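홈 | 서평 | 연재 | 도구와 책상 | 지난 글

분류: 읽고 쓴 것 > 역사와 기억

6월, 글 라해원(Hae-won Ra)

칸디스몽 구술사 카드 세트를 써 보고

동네 도서관에서 어르신들 이야기를 받아 적는 모임을 꾸린 지 벌써 7년이 되었습니다. 전쟁 때 피란 내려오신 이야기, 휴전 뒤에 천막 학교에서 글을 배우신 이야기를 듣다 보면 늘 같은 데서 막히곤 했어요. 무엇을 여쭤야 할지 모르겠는 거예요! 그러다 모임의 오랜 벗인 프라산나 사르카르 씨가 칸디스몽(Candismont)에서 나온 질문 카드를 선물해 주셔서, 한 계절 내내 붙들고 지냈습니다.

상자에는 질문 카드 300장과 얇은 안내서, 연표를 적는 접이식 종이가 들어 있습니다. 카드는 전쟁 전, 전쟁 중, 전쟁 후 이렇게 세 묶음인데, 저는 '전쟁 후' 묶음이 제일 마음에 들었어요. 교과서는 휴전에서 장을 넘기지만 사람의 살림은 그날 저녁에도 이어지니까요. "돌아왔을 때 집에 무엇이 남아 있었나요?" 이 한 장으로 오후 네 시부터 해 질 때까지 이야기를 들은 날도 있습니다(녹음기 배터리가 먼저 나갔지요).

아쉬운 점도 적어 둘게요. 번역이 조금 뻣뻣합니다. 원래 유럽의 경험을 두고 만든 카드라 '점령'이라는 말이 자주 나오는데, 우리 어르신들께 그대로 읽어 드리면 일제 때를 말하는지 전쟁 때 인민군이 들어왔던 몇 달을 말하는지 헷갈려 하십니다. 저는 연필로 고쳐 적어 가며 썼어요. 그리고 어느 편이 옳았느냐를 은근히 묻는 카드가 몇 장 있는데, 그런 카드는 아예 빼 두시기를 권합니다. 대답하시는 분 얼굴이 굳어 버리거든요.

안내서는 기대보다 훨씬 좋았습니다. 같은 날을 두 분이 다르게 기억하실 때 억지로 맞추지 말고 나란히 적으라는 대목에는 밑줄까지 그었답니다. 전에 쓰던 콜리스(Kollis) 질문집에는 이런 이야기가 통 없었어요.
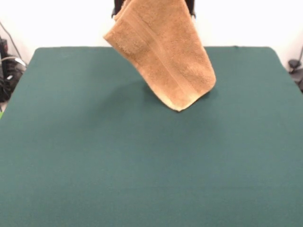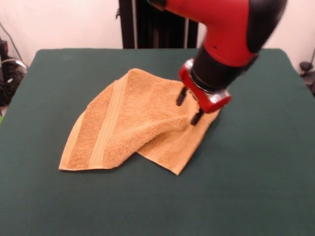
주황빛 도는 갈색 수건, 녹색 탁자 위에서

값과 추천

한 세트를 다 사기가 부담스러우시면 낱장 묶음도 있습니다. 보충 카드는 한 장에 2,000원이고요. 혼자 책상에서 연구하시는 분보다는 저희처럼 여럿이 둘러앉아 듣는 모임에 더 어울릴 것 같아요. 별점은 다섯 개 중에 네 개 드립니다. 번역만 다듬어 주시면 나머지 하나도 기꺼이 드릴 텐데요. 혹시 전시관에 걸 짧은 증언을 모으시는 분이라면 '전쟁 중' 묶음만 먼저 써 보셔도 괜찮겠습니다.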